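In Praise of the Drinks Fridge With Bins in It

Apr 25, 2026

I have opinions about drinks fridges. I didn't set out to have them, but for 3 years I've been the person who keeps one filled, and you can't do that job for long without turning into a bit of a crank. So here is my cranky position: cans belong in bins. Plastic bins, one column per drink, on a wire shelf, behind a glass door. Everything else is a slow slide into chaos.

Let me back up. The break room at Pendness (small office, thirsty people) used to have a regular kitchen refrigerator, the kind with a crisper drawer full of old limes and a door that hid everything. You'd open it and stand there. You'd move the leftover noodles. You'd find a can of something at the very back, behind the mustard, and have no idea how long it had been living there. People stood with the door open so long that the motor never got a rest, and half of them walked away with nothing and went down the street to pay too much for a bottle of tea.

Then we got the glass-door cooler, and I put the bins in, and I am telling you it changed my mornings.
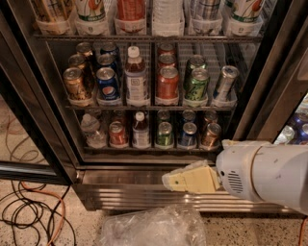

What I love is that the whole thing turns into a row of little lanes. Gold cans are in the gold lane. Pepsi is in the Pepsi lane, one behind another, and if you want one you take the front one, and the next person can see right away what's left. There's no digging! And I don't need a clipboard to know what to buy. I glance at it on my way to the coffee and if a lane looks short, I go get more of whatever that was.

Now, the objections. I've heard them all, mostly while kneeling on the floor with a case of soda.

The first is that bins waste space. Fine, yes, they do. You could jam more cans on a bare wire shelf if you stacked them and turned a few on their sides. But have you ever tried to pull a can out of the bottom of a stack like that? You need two hands and a good attitude. I'd take a slightly emptier shelf that works over a full one that attacks me. Also, cans on bare wire wobble. The bottoms catch in the gaps and they lean, and one leaning can will make a whole shelf look like it's had a rough night.

The second objection is that I'm being fussy about the tall bottles. This one I'll own. I think bottles go on the top shelf, each in its own bin, and I will die on this hill (a small hill, with good refrigeration). Water, juice, the red stuff, whatever people like. Give them the headroom. When you mix tall bottles in with the cans, the cans behind them vanish, and then you're right back to the crisper drawer and the mystery limes.

Do I break my own rule? Of course I do. There's a bottle with a white cap sitting in the middle of the can shelf, between the blue cans and the red ones, and a tidier person would move it. I kind of like it there. It works as a divider, and a cooler with no exceptions at all starts to look like a store, and I don't want people to feel like they ought to be paying.

The third objection is the price. You can spend a silly amount on this. I once priced a built-in Vestus model at $2,397 and had to go sit down. Ours was $449, secondhand, and it keeps a soda as cold as I've ever wanted a soda to be. The bins cost next to nothing. If your budget is tight, spend it on bins first and put them in whatever fridge you already have. You'll get most of the benefit, though you'll miss the glass door, and I do think the glass door matters more than people give it credit for. Seeing your drink before you open anything is half the pleasure. You've already decided. You're in and out.

I'll say one thing against my own side, to be fair. A cooler like this makes you care about labels facing forward. I never used to. I'd see a can turned the wrong way and feel nothing, and I was probably happier. Now I straighten them while I'm on the phone. Back in March I caught myself doing it in a gas station, to drinks that were none of my business.

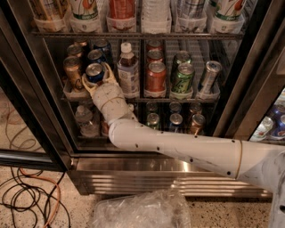
How I'd set one up from scratch

Start with the bins, before a single can goes in. Lay them across the shelf and see how they sit. If there's a gap at the end, leave it alone, and don't wedge a juice box in there.

Give the most popular drink the lane that's easiest to reach, and then don't move it. Ever. People grab by habit, and if you switch the blue and the green you'll hear about it all afternoon.

Put the new cans in at the back. I know, it's a pain, you have to pull the old ones out first. Do it anyway.

Keep it to 4 or so kinds of soda if your crowd is small. I've drifted well past that and I regret it every time I'm at the checkout with one sad six-pack of everything.

And wipe the bottom of the unit when you restock. Something sticky always ends up down there, and it's never anybody's.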